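4. The Lano Kit in Use

The Lano kit is sold by Trirden as a set for recording two-handed manipulation without a robot arm in the room. A person holds one gripper in each hand and does the task. The kit saves the camera video and the finger opening, and a separate hosted service, Joketti, turns the recordings into trajectories that can be used for training. We bought the kit at list price and paid for the service like any other customer. Trirden answered support questions during the review but did not see this paper before submission.

Our interest was in setup and in recording soft goods. Rigid objects are covered well in the vendor's own guide, and most groups that buy a kit like this will get through them in the first week. Cloth is harder on the hardware. It hides the fingertips, it moves after the hand has stopped, and it often has to be held by both grippers at once. We used ten tasks, all with cloth, and recorded them in the shared room we call Escobar throughout this paper. Other people used the room during the sessions. We did not clear it or change the lighting, as we wanted conditions close to what a small lab would have.

Each operator read the printed guide, did a short practice run and then began recording. We gave no coaching after that point, except to repeat the instructions for the task. Operators were free to choose their own grip and their own pace.

The camera on the gripper has a very wide view, and the image comes out as a circle on a black background. This takes some getting used to when checking recordings by eye. Straight lines far from the center bow outward, and an object near the rim can look upside down. The benefit is that the body of the gripper, the finger and a large part of the room all fit in the same image, so the tracker has plenty of fixed structure to work with. Figure 2 gives one such view.

Figure 2. View from a camera on a hand-held gripper. The fingertip marker is at the right, with brick flooring and a slatted wall behind the unit. 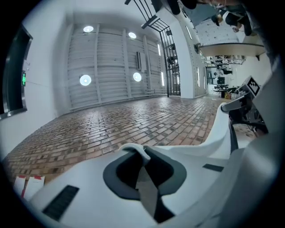

4.1 Setup and Calibration

Setup was the weakest part of the kit. The guide explains how to charge the units and pair them with the recorder, but the calibration steps are split between the printed guide and the Joketti help pages, and the two use different names for the same screen. We followed the help pages where they disagreed.

Calibration has two stages. In the first, the operator opens and closes the fingers slowly so that the software can relate the position of the fingertip markers to the finger opening. In the second, the operator walks a loop around the work area with the grippers held at chest height. The second stage builds the map used for tracking. It has to be repeated if furniture is moved, and the kit does not warn the operator when the map is out of date. We learned to redo it at the start of every session.

The markers deserve a note of their own. They are what the software uses to measure the finger opening, so a marker that is covered or scratched causes trouble later. The spare set in the box was printed on the same stock as the originals and fit without trimming. We found it best to wipe the markers with a dry cloth between tasks. One operator tended to rest a thumb near the base of the finger, and the recordings from that session showed small jumps in the measured opening until the grip was changed.

The grips suit medium and large hands. Operators with smaller hands could reach the trigger but said their wrists were tired by the end of a session. The weight is not excessive for short tasks. For long ones, such as folding a stack of towels, we would plan a break between recordings.

4.2 Recording with Cloth

We recorded 204 episodes over the ten tasks. Joketti rejected 27 of them during upload. The rejection report gives a short reason for each episode, and in most cases the reason given was lost tracking on one unit. The report does not give the time at which tracking was lost – a serious gap, as the operator then has to replay the whole episode to find the fault. We asked Trirden for this and were told it was planned.

Lost tracking was most common when a large piece of cloth was lifted close to the body. The cloth then filled much of one gripper's view. Operators who held their arms a little farther out had fewer rejected episodes, and we added this to our own instructions for later sessions. Thin cloth gave less trouble than thick cloth. We did not test whether this was due to the material or to the size of the pieces.

Holding a piece of cloth with both units needs some care with spacing. If the fingers are brought too close together, the shells touch and the operator tends to stop and start again. The recorder keeps these pauses. Joketti can trim them, but the trim setting is off by default and applies to a whole batch, so a slow but correct motion in another episode may be trimmed too. We left it off and edited the episodes by hand.

The small status lights on the units were useful. Green is the normal state in the guide, and operators soon got into the habit of glancing down at them before starting. The cables were less welcome. They never stopped a task, but they pulled on the wrist when an operator turned, and we tied them together with a soft strap partway down. Figure 3 is taken from above the operator's forearms, with both units in use.

Figure 3. Two hand-held units with a translucent white cloth pinched between the fingers. Each unit carries a square marker with its own pattern.

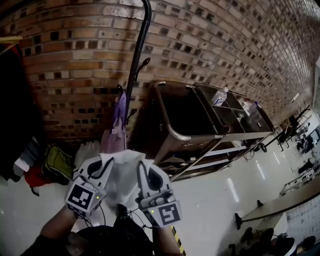 Can the kit be used by a group that does not own a robot?

Recording and upload need only the two grippers, the recorder and a Joketti account. A robot is needed later, when a trained policy is to be tested, and the gripper on that robot should match the hand-held fingers closely in shape and opening.

4.3 Service and Support

Processing by Joketti was steady. Batches uploaded in the evening were ready the next morning, and we lost no files. The exported trajectories opened in our own tools after a small change to the time stamps, which the export writes separately for each unit. A shared clock in the export would save every customer the same piece of work.

Support from Trirden was polite and usually correct. Questions about hardware were answered faster than questions about the service, and one reply sent us back to the help page that had caused the question. A group with someone who can write short scripts will manage well. A group without one should ask for the setup session, sold as an extra, before placing the order.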